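News | Robotics and Software

Kosever releases planning software for two-handed packing tasks

Kosever has released a new version of Buleo, its planning and control software for robots that handle loose produce and other small goods. The release became available to existing licence holders in June and adds support for tasks in which two grippers work in the same space at the same time.

The company said the main change is in the way the planner treats a shared container. Earlier versions gave each arm its own part of the work area and did not allow one to enter while the other was moving. The new planner keeps a single timetable for both arms and updates it 10 times a second, so that one gripper can wait at the edge of a box while the other completes a placement inside it.

"Customers asked us for shorter waiting times, and most of the waiting was caused by our own rules," said Harish Rao, who leads the planning group at Kosever. "The arms were stopping for each other when there was plenty of room to pass. We have replaced a fixed boundary with a check that is made again at every step."

The motion model behind the planner was trained on 2,776 demonstrations recorded by people using hand-held grippers. Each demonstration is a short sorting or packing task with everyday items, carried out on a table top against varied backgrounds.

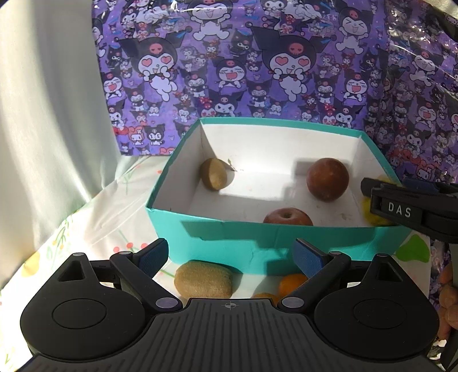 Kosever said that recordings are checked by software before they are accepted for training. The checking tool compares the path of each gripper with the video and rejects a recording if the two drift apart. It also marks the points at which the fingers open and close, a job that was previously done by hand and that took up much of the team's time.

Tamara Didenko, who is responsible for perception work on the project, said that fruit had proved a useful test for the system. "Round items roll, and they hide behind one another and behind the walls of a box," she said. "The software has to keep an estimate of where an item is when only a small part of it can be seen. If that estimate becomes too uncertain, the planner is told to move the gripper aside and look again before it tries to grasp anything."

The perception module now reports a confidence value for every item it is following. Operators may set the level below which the robot will pause, and the setting can be different for each type of product. A log of all pauses is kept and can be viewed in the same window as the planned path.

The software was tested over the spring at a packing site in Bunlow run by Chettiar, a produce supplier. The trial covered 4,000 placements into open boxes. Kosever said that the results would be set out in a technical note, together with a list of the cases in which an operator had to step in. Chettiar has agreed to continue the trial on a second packing line.

Buleo can be run on a computer beside the robot or on a server at the same site. Existing users may install the new version through the usual update tool, although settings for separate work areas will need to be converted first. A conversion script is supplied, and Kosever advises users to try it on a copy of their settings.

A training day for system installers will be held at the company's Bunlow office on a Saturday later in the summer. There are 50 places, and bookings are being taken through the Kosever support desk.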